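The Sourdough Goes to Madport

March 28, 2022

14 comments | 63 shares

My uncle Aurelio left me a jar of dough when he moved to the coast, and I want it on record that I never asked for it.

He came up my stairs with it buckled into a kid's backpack, the straps loosened all the way out so they'd fit over his shoulders. He was breathing hard. "Her name is Tavon," he said, and set the jar on my counter next to the toaster.

"Her?"

"She's 40 years old. Show some manners."

Now, I'd heard of Tavon. Everybody in my family had. My grandmother supposedly started her in a coffee can the winter the mill closed, and every cousin has some story about a birthday bread or a wedding bread or the loaf that got thrown at somebody in a parking lot. I just hadn't understood that one day she might live in my apartment. I was working nights at the bus depot then. I ate cereal standing up. I was nobody's idea of a good home.

Aurelio wrote the instructions on the back of a Givex receipt. Flour, water, stir, wait. Throw some out, do it again. At the bottom he'd underlined TALK TO HER, two times, and then he kissed me on the forehead and drove off to Madport with a mattress tied to his roof.

I didn't talk to her. I fed her when I remembered, and I remembered less and less, and she went gray on top and started to smell like nail polish. I put her in the back of the fridge behind the pickles so I wouldn't have to look. Then in March the phone rang while I was asleep, and it was him.

"I want to make the bread for my birthday," he said. "Bring her down. How is she?"

"Great," I said. "She's great!"

I had nine days.

So I did what I should've done in the first place and knocked on Gumaro Villaseñor's door. Gumaro lives under me and used to bake for the Bautista, the hotel with the green awning, back when it still had a dining room. He's a big quiet man and we'd mostly talked about parking. He unscrewed the lid, put his whole nose in the jar, and stayed in there a while.

"You should be ashamed," he said.

"I am."

"Good. Get a spoon."

He scraped off the gray part and dug down to a little bit at the bottom, maybe a tablespoon, tan and sticky like old glue. That was all he wanted. The rest went in the trash, and I'm telling you my stomach dropped when it went, all that family sliding off the spoon. He mixed the tablespoon with rye flour and warm water in a clean jar, put a rubber band around the outside to mark the level, and told me to come back at breakfast.
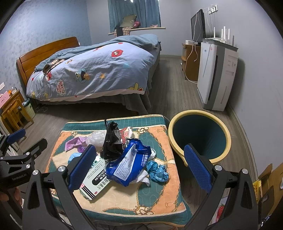 Can you bring back a starter that's been left alone that long?

Most of the time you can, as long as there's no pink or orange streak and no fuzzy mold on it – you save a spoonful from the bottom and feed it every day until it rises and falls on schedule again. Gumaro told me this about as cheerfully as a dentist.

At breakfast she hadn't moved. Next day, same thing. I'd get off my shift at dawn, smelling like diesel, and go straight to his door in my uniform, and he'd shake his head before I even got a word out. We fed her anyway. He'd make coffee in a little dented pot and we'd sit there with the jar between us like she was a third person who wasn't speaking to either one of us.

On the fourth morning he said, "Did the uncle leave any other instructions?"

I showed him the receipt. He read it and turned it over and read the back, which was a charge for gasoline and a bag of peanuts, and then he read the front again.

"Well, there's your problem," he said.

I felt like an idiot. I want to be clear about that. But I'd been up all night and the coffee was strong, so I leaned over and told her about my shift. I told her about the driver who sings, and the lady who rides the last bus to the end of the line and back because her heater's broken. I told her my grandmother's kitchen had yellow curtains, and that I was sorry about the pickles. I guess I went on for a while (Gumaro washed the cups, dried them and washed them again). Then I went upstairs and slept like a rock.

He banged on the ceiling with a broom at two in the afternoon. I ran down in my socks. There was the rubber band, and there she was a good inch over it, domed up and full of holes, smelling like apples.

"It was probably just the rye," Gumaro said. He'd put on a clean shirt.

We drove down together in the end, about seven hours with the stops. I held the jar in my lap and he told me about the Bautista and a pastry chef he should've married. Outside Madport she got so lively she pushed the lid up and crawled down my wrist, and I had to ride the last stretch with my arm out the window.

Aurelio was waiting in the driveway. He took the jar, held it up to the sun and gave it one slow turn.

"She looks younger," he said. He squinted at me. "You kept her in the fridge, didn't you?"

"Who told you that?"

He put his ear to the lid and listened for a second. "Who do you think," he said, and carried her into the house.

Share | 63

3 of 14 comments shown

ryebread_deb
The lid coming up in the car!! Mine did that on a Greyhound once, all over a stranger's coat. He was very nice about it.

T. Okafor
I wanted to hear more about the pastry chef. Is there going to be a part two?

marlene in the valley
My mother's starter died on my watch and I still haven't told my sister. Reading this at work was a mistake.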